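Home | Forum | Rings and Jewelry | Care and Repair | Search | Log in

Resizing a white gold band with stones all around

Print this page | E-mail this page

molly_tern
Hello everybody. My wedding band is white gold with small diamonds on the full circle, and after three years it is too tight. The shop in Sevdale where we bought it says it cannot be resized and offers a new one for 1,653. Is this true, or do they only want to sell? I need it smaller by half a size – sorry, larger by half a size.

benchpin40
It is true for most full circle bands. When you stretch the metal, the seats open and the stones become loose. I would not let anyone do it.

Ren
I don't agree completely. If there is enough metal on the inside, a good setter can remove a little of it and gain a quarter size, sometimes more. Mine was done in Drarkville two summers ago and I have lost no stone. I paid 40 for the work and the polishing. 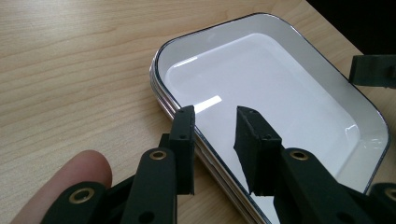 benchpin40 answered that a quarter size is not half a size, and that a thinner band will bend sooner. Ask also what happens with the rhodium, because after such work the ring must be plated again.

molly_tern
Thank you both. The ring is 2 mm wide and I don't know how thick. Can I measure this at home?

Ren
With a simple caliper, yes. But let the jeweler measure it too, and ask for the guarantee on paper before you leave the ring there.

tallow_k
Does your finger swell in July? Mine does every year, and by fall the ring fits again. I would wait before paying for anything.

molly_tern
It is tight in winter also. I will go to Drarkville on Friday and ask.

Print this page | E-mail this page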